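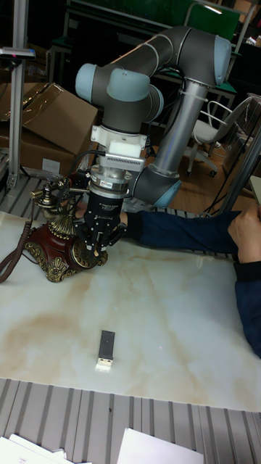
三月读者来信：大家的老面养得怎么样了

上期写了用老面蒸馒头，没想到收到这么多来信，编辑部的信箱一下子热闹起来！这个月一共107封，有问发酵的，有问碱的，还有一位读者寄来了她外婆手写的方子，纸都发黄了，字还清清楚楚。我一封一封读完，读得肚子直叫，当晚就又和了一盆面。

先回答问得最多的：老面放冰箱里，隔多久要喂一次？我自己是一周喂一次，夏天勤快些。喂的时候取100克老面，加同样重量的面粉，水少放一点，揉成偏硬的团子，在外面醒到微微鼓起来再放回去。硬一点的面团酸得慢，出门几天也不用惦记。要是忘了，表面结了一层干皮，把皮揭掉，里面的照样能用，多喂两回就精神了。闻着有酒味别慌，那是饿了。长了绿毛或者粉色的斑，就整盆扔掉，别舍不得。

第二个问题是碱。来信里为这个吵得最凶（隔着信纸都能感觉到），有人坚决不放，说自然的酸味才香；有人说不放碱的馒头根本没法吃。我站在放碱这边，不过量要小，一点一点往里揉，揉匀了切开看，孔眼像芝麻那么大，凑近闻是麦香，没有酸气，就对了。拿不准的话，揪一小块先蒸着试试，发黄是碱多了，发暗发硬是碱少了。碱多了也有救，面团放着再醒一会儿，酸自己会跟上来。

再说说Stijn Martens的来信。他住在Stodau，去年跟着邻居学会了包花卷，现在每到周末都要蒸一锅，信里附了他琢磨出来的葱油做法：小葱切碎，撒盐和一点花椒粉，浇半勺热油，晾凉了才往面片上抹。晾凉这一步我以前总是偷懒，照他的办法试了一次，葱还是绿的，卷出来层次分明，真好吃！他还问能不能掺黑麦粉。可以掺，先从两成试起，水要多加些，醒面的时间也放长一点，成品会矮一些，嚼起来很有意思，配咸菜特别好。

也有读者提到蒸锅的问题。水开了上锅还是冷水上锅？二次醒发足了，水开上锅；天冷、醒得不够，就冷水上锅，让它跟着水温再涨一涨。关火以后等4分钟再揭盖，揭的时候动作慢些，别让盖子上的水滴到馒头上。用竹笼的朋友省心得多，竹子自己会吸水汽，就是用完一定要晾透。

小Okoro（她让我这么叫她，今年九岁，是这期年纪最小的来信人）问，馒头能不能做成刺猬。当然能！面团搓成水滴形，醒好以后用干净的小剪刀从后往前一排排剪出刺来，剪尖蘸一点干面粉就不粘了，眼睛用两粒黑豆。剪得深一点，蒸完会胀开，太浅的刺就看不见啦。做好了记得写信告诉我们，它们最后是谁吃掉的。

换老面的活动这个月继续。上次在Tulleo换出去115份，来晚的朋友空手回去了，很过意不去，这回我们会多备一些。地点还是Flerkero二楼，上午十点开始，请自带有盖的小罐子，玻璃的最好，罐子别装满，给面团留出涨的地方。家里有养了多年的老面，也请带一小团来，在罐子上写清楚是哪里的面粉、养了多久，大家都爱看这个。

下期打算写韭菜盒子，烫面和半烫面两派的朋友，请早点来信。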